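Zwischenbericht: Greifer im Vergleich bei der PC-Demontage - Metwally dämpft die Erwartungen

Bromthorpe, 14. November 2025. Das Ingenieurbüro Metwally hat am Standort Bromthorpe zwei Greifer an ausgedienten Desktop-Rechnern verglichen. Das Ergebnis fällt nüchterner aus, als es die Prospekte der Branche nahelegen. Der Parallelgreifer von Durkirby und das nachgiebigere Modell von Zallorach erledigen einfache Handgriffe, sofern das Gehäuse offen und die Lage der Bauteile bekannt ist. Von einer Demontage ohne Aufsicht kann keine Rede sein.

"Ein Greifer, der Würfel stapelt, hat noch keinen Speicherriegel aus der Fassung gezogen", sagt Versuchsleiterin Siham Khoury. Schwierig seien vor allem enge Stellen auf der Hauptplatine und Kabel, die sich beim Anfahren verschieben.
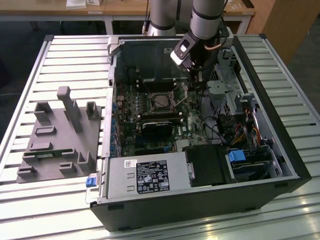

Lässt sich aus dem Vergleich schon eine Kaufempfehlung ableiten?

Dafür ist es zu früh. Beide Greifer wurden mit derselben Steuerung betrieben, aber nur an wenigen Gehäusetypen. Ob sich die Unterschiede bei anderer Bauweise halten, ist offen.

Auch die Wirtschaftlichkeit bleibt fraglich. Der Preisabstand zwischen den Modellen beträgt 2000 Euro, das Einrichten neuer Aufnahmen und Greifpunkte dauert je Gehäusetyp drei Tage. "Wer diese Stunden nicht mitrechnet, rechnet sich die Anlage schön", so Ziad Tarawneh, zuständig für die Kostenauswertung.

Eine zweite Versuchsreihe mit geänderten Greifbacken ist geplant - Ergebnisse will Metwally im März vorlegen, auch wenn sie gegen beide Geräte sprechen. Messprotokolle stellt die Pressestelle auf Anfrage bereit.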